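La boîte à boutons de Piyumi Miah

Elle pèse son poids, et quand on la secoue elle fait un bruit de galets. Piyumi Miah en a hérité de sa grand-mère, qui cousait pour la moitié de Plornlow, et elle n'a jamais voulu en trier le contenu. « Je plonge la main et je prends ce qui vient », dit-elle en riant. Ce matin-là, c'est un bouton de nacre à quatre trous, ébréché, d'un gris presque rose. Magnifique !

On croit connaître les boutons parce qu'on en ferme dix chaque matin. Il suffit pourtant d'une heure dans l'atelier de Miah pour se mettre à les regarder partout, sur le manteau du voisin de tram, sur les coussins des cafés. Le corozo, par exemple, cette graine de palmier si dure qu'on l'a surnommée ivoire végétal : il se tourne, se polit, boit la teinture en laissant paraître son veinage. Ou la corne, toujours un peu tiède sous le doigt. Ou la caséine, tirée du lait, qui a donné dans l'entre-deux-guerres des couleurs de bonbon qu'on ne sait plus très bien refaire.

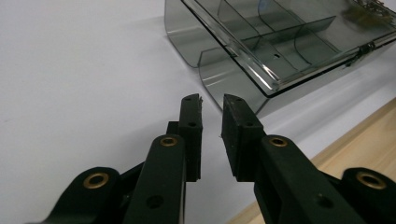
Numéro 13 – page 12

À Caltport, Dinesh Akanda a pris le chemin inverse. Lui classe tout. Sa collection compte 3 953 pièces, rangées par matière puis par diamètre, et il peut vous parler vingt minutes d'une simple queue de laiton sans que l'on songe à s'asseoir. Son rayon préféré reste celui des boutons de métier : marine marchande, chemins de fer, grands hôtels. Il en cherche un depuis huit ans, celui des portiers de l'hôtel Gamage, frappé d'un héron. Il en a vu un dans une vente, en septembre, et l'a laissé filer pour une enchère de retard. Il en parle encore.

Et puis il y a ceux qui en fabriquent. Itzel Carrillo a racheté à la maison Dimovach deux tours à pédale et un plein tiroir de forets. Elle travaille le buis et le prunier, en petites séries – jamais deux veinages semblables dans une même chemise, et ses clients viennent pour cela. Le plus délicat, explique-t-elle, c'est le perçage : un trou trop près du bord et le bouton fend au premier lavage. Elle m'a laissée essayer. J'en ai fendu trois, le quatrième tient mon gilet.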